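Chapter 7
What a Success Rate Leaves Out

Suppose a report tells you that a two-armed robot folded towels with a success rate of 43 per cent. Before asking whether that figure is good, you should ask what it is a figure of. A fold has a beginning, a middle and an end, and most published numbers look only at the end. Cloth is a hard test of this habit. It has no fixed shape, and a grip that looks sound at one moment tells you little about the next.
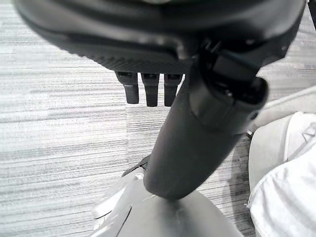
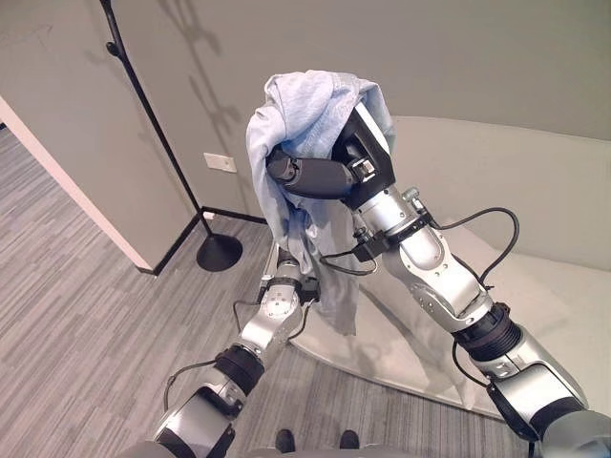 The usual way to train such a machine is to have a person guide it through the job many times and to fit a model to the recordings. The method is called learning from demonstration, and its supporters make large claims for it. Some of these claims are fair. Nobody has yet written down a good set of rules for handling a shirt, and copying a person gets round the need for them. But the evidence is often thinner than the graphs suggest, and this chapter is largely a guide to finding the thin places.

Take the Mostidham trials, which we shall use throughout. The Vostport group recorded 141 demonstrations of one cloth task in October and trained 2 models on them. The first, Lamptey, used every recording. The second, Poteo, used only those that a reviewer had marked as clean. Poteo did better, and the group put this down to the quality of the data. Perhaps they were right. The same reviewer, however, also scored the test runs, and knew which model was running each time. The report mentions this in a footnote and then says no more about it.

There is a second trouble. Each model was trained only 3 times from fresh random starting values. Anyone who has trained such models will know that two runs on the same data can behave quite differently. If the gap between Lamptey and Poteo is about the size of the gap between one Poteo run and another, we have learned very little about clean data. The report gives averages and leaves out the spread.

Then there is the matter of resets. Between test runs, somebody has to put the cloth back. How it is put back decides how hard the next run will be, and a tired tester may lay it flatter in the afternoon than in the morning. If all the Lamptey runs came first, the comparison is spoiled before any sums are done. Mixing the order of the runs costs almost nothing. It is surprising how seldom it is reported.

None of this shows that the method fails. I have seen it work, and I expect parts of it to last. My complaint is with the step from "it did this in our room" to "it can do this". Section 7.1 looks at how a run comes to be scored as a success. Section 7.2 deals with the order of trials and the starting state of the cloth, and Section 7.3 returns to the footnote. Readers who have not met confidence intervals before should work through Appendix B first.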